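Why does a whiteboard wipe clean?

You probably see a whiteboard every day at school. Your teacher writes on it, wipes it and writes on it again. Try doing that with a felt tip on paper and it won't work. So what is different?

What is a whiteboard made of?

A whiteboard is a flat sheet with a very smooth coat on top. Some boards have a sheet of steel underneath, and these are the ones that magnets stick to. The top coat may be a kind of hard paint, or it may be enamel — a glassy layer that is baked on in a very hot oven.

Paper looks smooth but it is full of tiny gaps. Ink soaks into the gaps and stays there. The top of a good whiteboard has hardly any gaps, so the ink has nowhere to go. It sits on the surface and dries.

What is in the pen?

A whiteboard pen holds three main things: colour, a liquid to carry the colour, and something slippery. When you draw a line the liquid dries up into the air, usually in a few seconds. The colour is left behind in a thin layer. The slippery part stops that layer from gripping the board, so a dry cloth can push it off.

A permanent marker has a sticky part in place of the slippery one. It holds the colour down hard. Always read the side of the pen before you start!

Drawing a loop

A good first drawing is a loop. Start at the top, go round and try to get back to where you began. It is harder than it sounds. Your pen slides quickly on a shiny surface, so the line can wobble or the two ends can miss each other. The loop on this board has a small break near the upper right, and one side bulges more than the other.
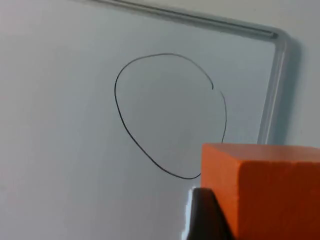 Try it yourself

You will need a whiteboard, a black whiteboard pen, a dry cloth and a piece of paper.

1. Draw a loop on the board and another on the paper.
2. Wait until both are dry.
3. Rub each loop gently with the cloth.
4. Look at the cloth. The dark dust on it is the colour from the pen.
5. Draw a new loop on the board and leave it until the next day. Does it take more rubbing?

Why do old boards go grey?

Every board gets small scratches in the end. Ink settles in the scratches and a dry cloth can't reach it. Ask an adult to help you wipe the board with a damp cloth, then dry it well. Put the lid back on the pen when you finish, or the liquid inside will dry up too.

Words to know

Coat: a thin layer on top of something.
Enamel: a hard, glassy coat.

Written by Spyros Spanos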